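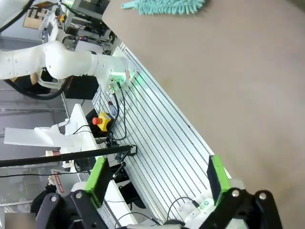 Photo: Geliren

Turel dusting package, tested with a two-finger gripper
13 April 2025

Dusting is a fair test of household automation: light loads, awkward reach. The Turel routine finished 19 of 55 passes on flat tops unaided. Edges and handles were worse — the path planner treats a chenille duster as a rigid tool and stops short. Setup took nearly 4 hours.
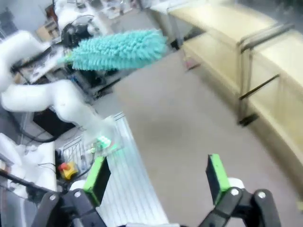
Can it replace dusting by hand?
Only on open, level surfaces, and with someone close to the emergency stop.

The Plandberg package handled edges better in December, at a lower speed. Turel is adequate for lab work and too slow for a home.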